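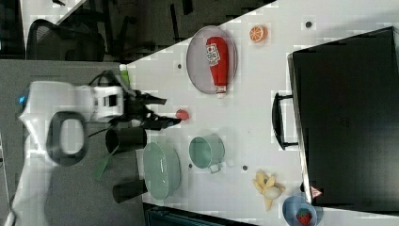

Nurnance Play Library, Flenmont
Gallery: the kitchen table

Home | Borrow | Gallery | Opening times | Contact

The kitchen things are the most borrowed part of the library, and they are also the hardest to show in a catalogue. A list that says "plate, bowl, mug, assorted food" doesn't help much when you are trying to decide between one tub and another. The gallery pages are meant to fill that gap. They go with the catalogue entries for tubs in the Penon range, which is our name for the pretend food and crockery kept on the shelves by the back window.

The catalogue now stands at 400 entries across all sections. Kitchen things take up more of it than any other heading, ahead of vehicles and well ahead of puzzles. The numbering has gaps where old items have been withdrawn, so the highest number on the shelves is 449 and you shouldn't worry if you can't find some of the ones in between.

The notes are by Apolline Masson, who also looks after the tubs.

On the table

Grey plate, thin darker rim, with the ketchup bottle lying on it. The bottle is red with a white cap and a white label. It goes out in nearly every kitchen tub because children ask for it by name.

Pale green bowl, oval, glossy inside. Suitable for soup, salad, cereal or a doll's bath, and it has been returned to us after all four.

Teal green mug with a small handle. Please check inside before you bring it back. Small pieces of food end up in the mugs, and we then spend a while looking for them on the floor.

Yellow banana, partly peeled. Younger children like this one because the creamy part shows and they can tell at once what it is.

Orange slice with the segments showing. It belongs with the fruit, although it is often put away with the baking things by people who take it for a cake decoration.

What goes in a kitchen tub

Each Penon tub is made up to a list, and the list is taped inside the lid. It gives the name of every piece and the colour, so that you can check it yourself before you leave and again before you come back. If something on the list isn't in the tub when you collect it, tell us at the desk and we will write it on your card. We would much sooner hear it at that point than a fortnight later.

The tubs fall into two sorts. The smaller sort is for one or two children at home and has a place setting, a few fruits and vegetables, and one or two things in bottles or jars. The larger sort is for childminders and groups. It has more crockery and more food, and it comes with a cloth bag for the pieces that would otherwise sink to the bottom.

Pans are kept apart from the tubs. They take up a lot of room and not everybody wants them. Ask for them separately and they will be added to the same loan at no extra charge. The same goes for aprons, the kettle and the cash register, which people tend to borrow alongside the food when they want a shop or a café.

We no longer lend the tea set with the metal tray. The tray had a sharp edge where the paint had lifted and we haven't found a replacement we like.

Setting things out at home

Parents sometimes tell us that a tub was emptied on to the carpet and ignored after ten minutes. It usually goes better if only part of it comes out. A plate, a bowl, a mug and a few bits of food on a low table will keep a three-year-old going for longer than the whole tub in a heap. The rest can come out on another day and will be treated as new.

A plain surface helps too. Small things in bright colours are easy to see on a pale table and easy to lose on a patterned rug. If you don't have a low table, a tray on the floor works well enough, or a pillowcase spread flat.

Older children generally want a job to do. Taking an order, laying places for everybody in the house including the pets, or sorting the food by colour will all do. Some of them like sorting more than cooking. There is a boy at the Saturday session who arranges the fruit by length and won't have it moved — we leave it where it is until he has gone home.

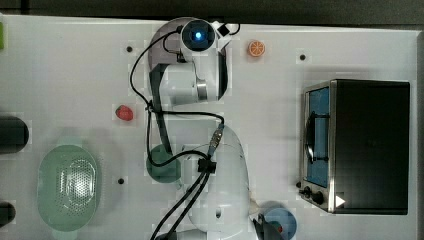 For children who are learning the words for things, it is worth using the real ones at the table. Say "bowl" and "mug" and "slice" as you would at your own dinner. The catalogue entries use everyday names for the same reason, and several families who borrow from us read the list in the lid aloud in two languages as they pack up.

Cleaning

Everything in a kitchen tub is wiped down here between loans. You don't need to wash it before you return it, but do wipe off anything sticky. Please don't put any of it in the dishwasher. Some pieces come through perfectly well and others don't, and it isn't always possible to tell which by looking.

If a piece has been chewed, put it in the small clear bag that comes with the tub and hand it in on its own. Most families do this without being asked. Chewed pieces are looked at separately, and the ones with marks deep enough to hold dirt are taken out of use.

Felt and fabric food is a different matter. It can be hand-washed in cool water and left to dry flat. Don't wring it. The felt lettuce leaves in particular lose their shape, and the last set ended up looking more like dusters.

Missing pieces

There is no fine for a lost piece. We ask you to have one proper look, under the sofa and in the car, and then to let us know. The pieces most often missing when a tub comes back are the small round ones: peas, tomatoes, eggs. Bottles and plates hardly ever go missing. Mugs do now and then, usually to the bathroom.

Pieces that turn up later can be posted through the door on Mekonnen Road at any time. Put them in an envelope with your card number if you can remember it, and without if you can't. There is a basket behind the desk for strays, and anything in it that belongs to another library or to nobody we know of is put out on the windowsill for people to claim.

Borrowing

Membership is open to anyone living in Flenmont or the villages on the bus route. You can have 2 kitchen tubs out at once, or one tub and a bigger item such as the wooden stove. Loans run for three weeks and can be renewed once by phone or at the desk. If another family is waiting we may ask for a tub back at the end of the first three weeks.

Groups and childminders can book a tub ahead for a particular date. Please give us a week's notice in term time. In September it is better to give two, as the nurseries are settling new children in and the food tubs go quickly.

The stove, the sink unit and the market stall are too large to keep on the shelves and are stored flat. They take a little time to bring out, so ring first. The stall fits in most hatchbacks with the seats down. The stove will not go in the very smallest cars, and we have had to lend our trolley to a family who lived near enough to walk it home.

Visiting

The library opens on Saturday mornings from half past nine until noon, with a play session running for the same hours. There is no need to book for the session. Tea and coffee are made at eleven. Buggies can be left inside the front door, folded if possible, as the passage is narrow and is also the way to the toilet.

The door on Mekonnen Road has one step. If you need to come in on the level, use the side gate and ring the bell on the left of it. The bell is quiet outside but can be heard well enough inside.

Donations

We take clean play food and crockery in good order. Single pieces are welcome and are used to fill gaps in existing tubs, so a spare plate or a lone carrot is worth bringing in. At the moment we are short of cutlery, small saucepans and anything that passes for bread. We have plenty of pizza.

We can't take sets with magnets in them, battery-powered kitchens, or anything with a strong perfume. Please don't leave bags on the step when we are closed, as they get rained on.

More in the gallery

Vehicles and garages
Dolls' house and furniture
Dressing-up rail
Musical instruments
Outdoor toys (in preparation)

Notes and corrections to Apolline Masson at the desk, or leave a message on the library phone.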